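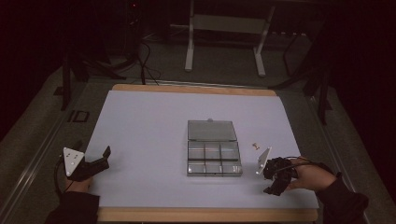 Notebook, October, small parts sorting, handheld grippers
Jodenville lab, bench by the curtain

Picking this up from where I left off before lunch. The trimmed set is finally through the checker, so I can write down what we have before I forget how we got it. We started with 1,052 episodes of the organizer box task and I had been telling everybody that we would simply keep collecting until we hit 2,000, which was the number in the Riltetti plan. I have now more or less talked myself out of that, and I want to set down why while the plots are still open on my other screen.

The task for anyone joining us from the Lindemann side: one small metal part, one clear box with six compartments, and the operator puts the part into whichever compartment the prompt asks for. Both grippers are tracked the whole time, including the one that isn't doing the picking. In the first policy we trained, the left hand was treated as a passenger and its poses were dropped. I don't think that was a silly idea at the time, and it made the files pleasantly small, but the policy had no notion of where the second arm ought to wait, and on the robot it drifted in over the box at just the moment the right one wanted to come down.

So the left hand went back in, with its full pose and opening width, and I retrained overnight on the same episodes. The drift is gone, or near enough that I couldn't provoke it this morning by moving the box toward the near edge. Very happy about that one!

The other change is the boring one, and I suspect it did just as much good. I went through the recordings and moved the start of each one to the first real motion of the picking hand. A lot of our operators (me included, I'm afraid) settle their wrists for a good while before they go for the part, and the policy had learned to settle too. It would hover and hover. With the starts trimmed it goes in at a sensible pace, and I didn't need to touch the learning rate or the chunk length, which I had been itching to do for days.

Things that still bother me, in no order:

Clear plastic on a pale sheet is hard on the wrist views. The dividers come and go with the reflections, and placements into the back row suffer more than the front. I tried a darker sheet last spring on the Nokonari bench and it helped the dividers but made the shadows under the grippers useless, and I had come to like those shadows as a height cue. Leaving it alone for now.

Part orientation at the start. When the shank points toward the picking hand, people take it by the head, and otherwise they take it however they can. We never wrote down a rule, and the spread shows up in the rotation errors as two lumps. I'd sooner keep the variety and label it than scold people into one grip.

Cable drag. The tracking doesn't care, but my forearms do, and I can see the wrist angle creeping in my own longer sessions. Somebody taller than me may not have this trouble at all.

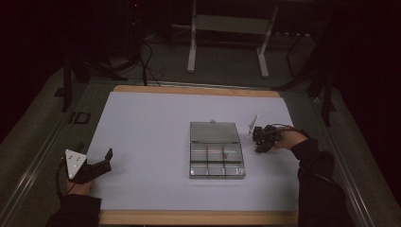

Do we need the full 2,000 episodes before we compare against the older policy?
I'd stop at the set we have and run the comparison now. A random draw of 1,000 trained to almost the same placement error as the full set, so another long stretch of the same motions probably won't tell us much. More starting positions for the part would be my first choice if there is bench time going spare.

On the comparison itself, I want 3 training seeds for each condition and the same evaluation layouts for all of them, with the lid flat open each time. The conditions are left hand dropped, left hand kept, and left hand kept with trimmed starts. I've put the config files next to the old ones with the word "trim" in the name - please don't tidy them away, I'm still pointing at them from two places.

Checker note: it complains if the gripper width never goes under the closed threshold, which for a part this thin is set too high. I lowered it locally and haven't pushed the change yet. Will do that after the seeds are queued, and then recalibrate the right gripper, whose zero looked a hair off when I plotted the widths.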